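Oiling and Caring for Your Wooden Table: Your Questions Answered

How soon can I use my table after oiling?
We do ask you to be patient — leave it 2 days before you put anything heavy on it, and a little longer if the room is chilly.

Which oil should I choose?
Kustine is our everyday favourite, and it keeps pale woods nice and light. Drumonix is richer and suits darker tables.

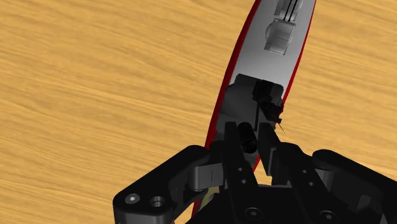
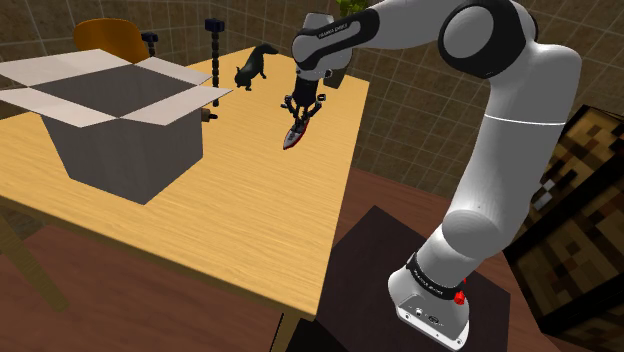 Light wooden tabletops, in both pictures.

Can I get rid of a ring left by a mug?
Very often, yes! Rub gently along the grain with our finest pad, wipe away the dust and add a thin coat of oil. If the mark is still there, do write to Khôi Đỗ at the Zimora workshop, who has been mending tables for 17 years and loves a stubborn one.

Do you send oil by post?
We do, anywhere in the UK. Please have your order number handy if you need to ask about a parcel.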